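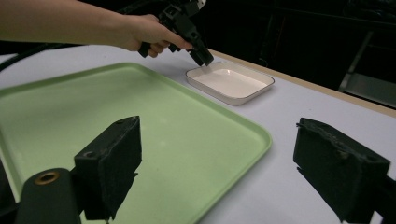 Black gripper, white dish, green tray. Kitchen-table chores with a hand-held gripper.

House Rules for Grippers at the Table

I've been putting off writing this page because every time I think I've got my rules settled, I change one. But I keep getting the same questions from people who are recording chores at home with hand-held grippers, or who have a small arm bolted to a bench next to the stove, and I end up typing the same answers over and over. So this is the list as it stands in July. It lives on a sheet inside my cupboard door too, with a lot more crossing out.

Most of it applies whether the gripper is in your hand or on the end of an arm. Where it doesn't, I say so.

Set the table before you pick up the tool

I know, I know, you want to get going. But the number of sessions I've thrown away because I started squeezing things before the table was ready... Wipe it down, dry it, and only then put out what the task needs. If the task is "move the spoon from the tray to the dish," then what goes out is a tray, a dish and a spoon. Your coffee goes on another surface entirely. Mine goes on top of the fridge and I forget it there constantly.

I like a big tray with a lip. Small stuff gets dropped a lot when you're learning a gripper (peas, bottle caps, those tiny measuring spoons) and a lip catches most of it before it rolls under the stove. Pale green works well for me. White on white is hard on the eyes after an hour, and my dishes are nearly all white, so I let the tray be the thing with color in it.

Matte beats shiny, too. I had a lovely glossy red tray from a yard sale and it bounced the ceiling light straight into my face, and into the recordings. It's a plant tray now!

Give the dish its own spot

Pick a spot for the dish and keep it off the tray unless the job calls for stacking them. I like mine just past the tray's far edge, where I can reach it without dragging my sleeve over everything else. Shallow dishes with sloping sides are the friendliest to start with. You can come down into them at a bit of an angle and not clip the rim every single time. Deep mugs are for later. I still hate mugs.

If you're repeating a task, don't mark the spot with tape. I did that for months! Then I read back my notes and saw that every one of my runs had the dish in the identical place, which made them much less useful than they could have been. Now I shift it a little between runs, a hand's width one way or the other, and write down only that it moved.

Sleeves up, rings off

Bare forearms. Loose cuffs catch on corners, and most of these tools are nothing but corners. Same for bracelets and dangly watch straps. Long hair gets tied back if there's anything motorized within reach, and I'm strict about that one even with guests. My nephew thinks it's hilarious to wear my kitchen hair clip, and that's fine, he can.

Wash your hands first if there's food involved, and wash them again afterward, whatever you handled.

Cables

This is the one I nag people about most. A cable should come in from one side and stay at the back of the work, with enough slack that you can reach the farthest dish without feeling a tug. It should never run over the front edge of the table where a hip or a dog can find it. Before each session I hold the tool out to every corner of the work area, slowly, and watch what the cable does. If it sweeps across the tray, I reroute it.

Don't coil the extra on the table, either. Hang it on a hook. And keep it away from burners, even burners you're certain are off. I once melted a perfectly good cable on a burner I was certain was off, and the smell stayed in the curtains till fall.

Two grippers, one dish

If two grippers are working the same table, only one goes into the dish at a time. The other waits, open, well back. We say "in" when we start down and "out" when we're clear. It feels silly for the first ten minutes and then you stop noticing. Silvan Prantl, who taught me most of what I know about this at the Broraddale repair evenings, would stop the whole session if you went in without saying it. I used to find that annoying. Then I jammed a finger between two of the things and came around to his way of thinking pretty fast.

For an arm with motors the rule gets tougher: hands out of its reach while it's powered, full stop. If something falls over, hit the stop button, wait until it has really stopped moving, and then go in. No quick grabs. And the stop button sits on the table edge by your free hand, where you can slap it without looking. If it's behind the arm it may as well be in the garage.

What's allowed in the fingers

My list is short. Yes to plastic, wood, fabric, dry food, empty cups, sponges, and metal spoons. Glass only after you've done the same move with plastic until you're bored by it. No knives, no peelers, no box cutters, and nothing with liquid above a lukewarm temperature. I get emails about the knives. The answer is still no, at my table anyway. You do what you like at yours, but please put shoes on.

No pills or button batteries if there are kids in the house, ever, even for a "small objects" run. Dried beans do the same job.

Food that has touched gripper fingers doesn't get eaten at my house. Soft finger coverings hold on to crumbs and grease, and you can't get them properly clean the way you can a fork. I keep a jar of rice labeled NOT FOR DINNER and reuse it. It's gotten pretty gray. Nobody has mixed it up yet, though my sister came close with a pilaf.

Look after the pads

Check the fingertips before you start and again when you stop. Fabric and foam wear at the edges first, and a bit of fuzz isn't an emergency, but once pieces are coming off they'll end up in your dish. I brush mine with a dry toothbrush and run a strip of masking tape over them for lint. Never soak them. If there's a sticky patch, use a barely damp cloth and let the pad air dry overnight with the fingers open, so the two faces don't dry stuck together.

I keep a tally on the cupboard sheet of how many picks a set of pads has done. My last set got to 1,359 before I retired it, which was too long, if I'm being fair. The grip had been going for a while and I'd been squeezing harder to make up for it. These days I swap at 1,000 and write the count on the inside of the box lid. Yours may go sooner if you work with anything gritty.

While you're there, check the screws. Snug, not gorilla tight. I use the little Bachmann driver because it's the one that's in the drawer. Any small one that fits properly will do, and if it doesn't fit properly, put it down before you chew up the screw head.

Light and the dark end of the room

Light the table well and evenly. One lamp from one side gives you a big hard shadow exactly where you're trying to set something down, and a black tool over a bright table is already hard enough to judge. I bounce a lamp off the ceiling and add a smaller one low on the other side. You'll still get soft shadows, and I find those handy for telling how high I am above the dish.

What's behind the table can be as dark as you want, as long as nobody has to walk through it. Push chairs and carts all the way back before you turn the other lights down. Ask my shin.

Slow down over the rim

The best single habit I can pass along: stop for one breath above the dish before you go in. Fingers pointed down, just over the edge, hold it, then go. Most of my knocked dishes happened when I came in sideways in one long swoop. Once I'd added the breath, I went through 17 runs in one evening without tipping anything, and I was so pleased I called Edel, my neighbor, over to watch the next one. (Tipped it. Beans everywhere.)

Same on the way out. Open fully, lift straight up, and only then move across. If you open halfway and drag, the thing comes along with you.

Write it down while you're still sitting there

What the task was, what you changed, what went wrong. Three lines are plenty. Keep the bad runs and mark them as bad, don't just delete them. I've got 208 sheets in a Sokolen binder that won't close anymore, and I go back to the messy ones far more often than the good ones.

If anyone else was at the table, ask before you share a recording, even if it's only their hands and the edge of a sleeve. Some people don't mind and some people really do. I ask at the start, before anything's running, and I ask again if I want to use it for something new. And have a look at what's around the table, too. I had a prescription label and half a bank letter lying next to the fruit bowl in one of my early ones. Clear that stuff off when you wipe down.

Packing up

Power off first, then unplug, then coil the cable in loops as wide as a dinner plate. Fingers open, in the box, pads not touching the lid. Tray and dish go in the sink with hot soapy water and get their own sponge. Mine has a corner snipped off so I can tell it from the regular one.

Then go find your coffee. I'm still fiddling with the part about the second lamp, so if you've got a better setup for a small kitchen with a low ceiling, write and tell me, and I'll try it out before I update the sheet on the cupboard.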